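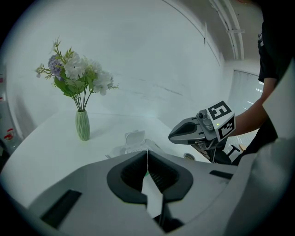
5 min read

4.2 The table as a place where things wait

Our third category, after storage and display, is waiting. Household tables in the Burnalach interviews were seldom bare, and seldom in use either. Of the 735 surfaces logged, 144 held what Najafi's coding sheet calls a "settled pair": one thing meant to be looked at, and one thing meant to be dealt with. Figure 3 gives a fair instance. The vase of artificial flowers, white blooms with a lavender-purple hydrangea cluster, belongs to the first kind. The small white container with its lid open, and the crumpled white tissue or packaging by it, belong to the second.

Figure 3. Settled pair on a glossy white table: pale green ribbed vase, open container, loose tissue or packaging.

Respondents defended the vase warmly and the packaging hardly at all. One household had kept a heap of tissue beside its flowers since September, and described it to Dhillon as "nearly sorted". Artificial flowers complicate matters — they never wilt, so they never prompt the clearing of the table that a dying bunch does. Rezaei's term for this, "the missing deadline", seems to us a good one, though her own sample was of sideboards.

Small flat objects, such as the round one with the beige centre towards the far edge, were coded separately as strays. We recorded some 566 of these. Agreement between coders was poor, and most of the disagreement concerned coasters.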